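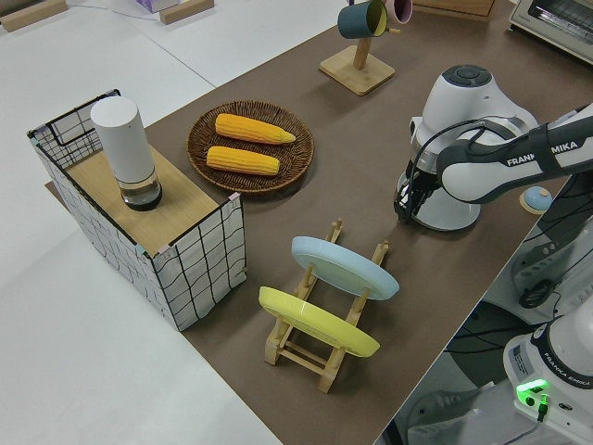
Slow drain in kitchen sink, plunger did nothing, what next?
Asked by Mahsa Taheri in Home & Repairs, Mostelton

Kitchen sink has been draining slow since October and now it's basically a pond after dishes. Takes forever to go down. Single bowl, no disposal, P-trap underneath is white plastic. House was built before I was born, pipes past the wall are probably galvanized but I haven't looked.

Tried so far:
plunger, lots
boiling water from the kettle
baking soda and vinegar (fizzed, smelled nice, no change)

Bathroom sink and tub are fine. Don't want to call the plumber yet, last visit was $613 and all he did was change a valve. Is it OK to use the gel stuff from the store or will that wreck the pipes?

3 answers

Phong Cao
Skip the gel. If it doesn't clear the clog you've got a pipe full of lye and then you have to open it anyway. Ask me how I know.

Take the trap off first. Bucket under it, big one, more comes out than you think. The slip nuts are hand tight usually, if not use channel locks with a rag so you dont chew up the plastic. Look in the trap. If it's packed with gunk, clean it, put it back, done.

If the trap is clean the clog is in the wall. Get a 25 foot hand snake, the cheap drum kind. Feed it in the stub pipe till you hit something soft, crank, pull back, wipe, repeat. Grease comes out gray and it stinks - open a window. Then put the trap back and run hot tap water for ten minutes.

Also stop with the boiling water. PVC traps don't love it, the joints can go soft.

Check the washers when you put it back together. Tapered side faces the nut... no wait, depends on the joint, just take a picture before you pull it apart.

Behrouz Ahmadpour
just use the gel, never had a problem

Jamshid Daneshvar
Mostly agree with Phong. Two things to add. Old galvanized rusts shut from the inside, so if the snake comes back with orange flakes and the drain is slow again in a month, the pipe itself is the problem and you'll want that section replaced. Mine in Leltville was down to a hole the size of a pencil.

And if you do end up pouring any gel in there, TELL whoever opens it later. Gloves and goggles. Don't plunge after it either, it splashes.

Mahsa Taheri (asker) replied:
Trap was clean so its in the wall. Borrowing a snake tonight after 7. How hard am I supposed to crank this thing?

Phong Cao replied:
Not hard. If it starts to kink back up, ease off and pull out a foot, then go again. Keep the slack short, like 6 inches between the drum and the pipe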